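Chores bench, Piltdale - March gallery

Quick page, more text when I get a minute. Question is the same as last year, can a machine do the boring jobs yet. Dishes, shelf stocking, putting tubes back where they go. Granbridge says soon. Wusow says 2 years. We'll see.

Tube work. Green screw cap, red rack up in the corner, clear tube lying on the white top. A kid can rack one without looking - for a machine it's still a proper job.

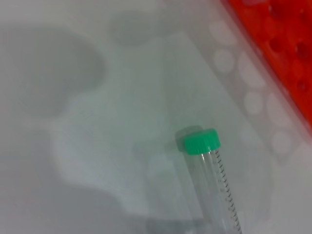 Lwazi Steyn: I'd pay for one that did this at half my speed, as long as it ran all night. Speed isn't the problem in our shop, it's babysitting the thing. If I have to stand next to it I may as well do the 200 myself.

Fair. Best run I've heard of so far is 70 tubes befor someone had to step in, and that was at Annamalai with a very tidy bench. Laundry is way behind that. Towels ok, shirts no.

Shelf stocking set goes up next, after 9 tonight if the upload behaves.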